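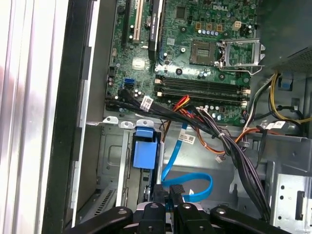
Fig. 1 : carte mère Dell, support du processeur ouvert.

Rapport de projet : configurateur en ligne pour porte-gobelets personnalisés

1. Contexte et besoin

L'atelier Bullum imprime des articles de réception (gobelets, sachets de dragées, marque-places) en petites séries. Les commandes étaient saisies par courriel, puis recopiées dans un tableur. Sur les 2 847 lignes de commande exportées, une part importante comportait un champ manquant : teinte de l'encre, police ou position du monogramme. Le projet porte sur la réalisation d'un formulaire de configuration avec aperçu et sur la génération automatique du fichier d'impression.

2. Architecture retenue

Le formulaire (module Bronen) produit un enregistrement validé par schéma. Le module Karnau convertit cet enregistrement en PDF vectoriel, une page par face imprimée. Le catalogue comprend 18 polices, toutes incorporées au fichier de sortie. Les textes sont limités à deux lignes par face. Au-delà de la largeur utile, le corps est réduit par paliers jusqu'à un minimum fixé par l'atelier, puis la saisie est refusée.
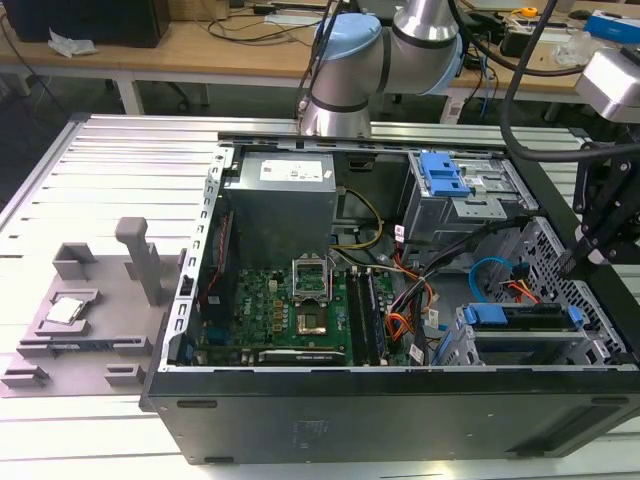
3. Essais

Le jeu d'essai comprend quelque 900 configurations tirées de l'export et anonymisées. Les prénoms composés et les caractères accentués ont été conservés. Deux défauts ont été relevés : l'esperluette ornée de la police Miettinen débordait du cadre, et le tréma disparaissait en petites capitales. Le premier est corrigé par une table de chasses spécifique. Le second provient du fichier de police et reste ouvert ; la variante en petites capitales est désactivée dans l'attente.

4. Limites

L'aperçu à l'écran ne simule pas l'absorption de l'encre par le néoprène. Les teintes claires sur fond foncé doivent encore être validées sur épreuve physique. La reprise d'une commande antérieure n'est pas traitée dans cette version.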